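4. Slides and sandals, sorting and binning

Applies to: Pekico stacking bins, all sizes. For laced shoes see section 5. For the wall rack see the Kincaid sheet, seperate download.

Before you start
- Bin rinsed, vents clear.
- Table or floor wiped down.
- Slides brushed off, soles too. No sand in the bin.

4.1 Sorting

1. Tip everything out. Pair up by size first, color second.
2. Check the straps. Mesh straps fray before the soles wear out, usually low on the side. Small fuzzy patch is fine, keep it. Strap pulling away from the sole, toss the pair.
3. Stack what you're keeping, strap over strap, soles down.

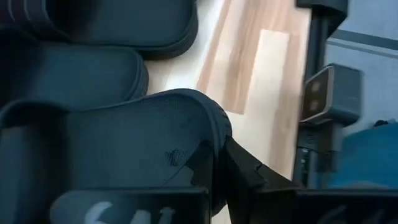 Don't go higher than the strap will hold. Padded straps spring back and the whole pile leans. If it leans, make 2 piles.

4. Odd slide with no mate? Set aside. Latrice Tran at the Bistbridge desk keeps the lost-and-found list, hold for 40 days then donate.

CAUTION: No heaters, no dryer. Keep soles out of direct sun, foam shrinks and the size on the bottom won't mean anything.

4.2 Filling the bin

Bin goes toward the back of the table, long side facing you. Leave working room in front.

1. Pick up the slide by the heel, not the strap.
2. Toe goes in first, sole flat on the bottom of the bin. Strap up.
3. Start at one side and work across. Side by side, one layer. Keep the vents in the wall open.
4. Leave a gap if a slide is still to come. Easier than shoving the others over later.

Note: dark slides all look alike in the bin. Check the size before it goes in, not after.

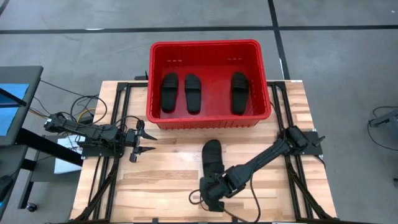
5. Last slide in, check nothing sticks up over the lip. Bins wont stack if it does.
6. Label on the short end. Size, how many pairs, month (December, not 12).

4.3 Storing

Shelf height 58 inches max for full bins. Lids (Ostov, sold seperately) only on slides that are fully dry. Air out every 90 days.

Missing parts or labels, ask for Harriet Thibodeaux.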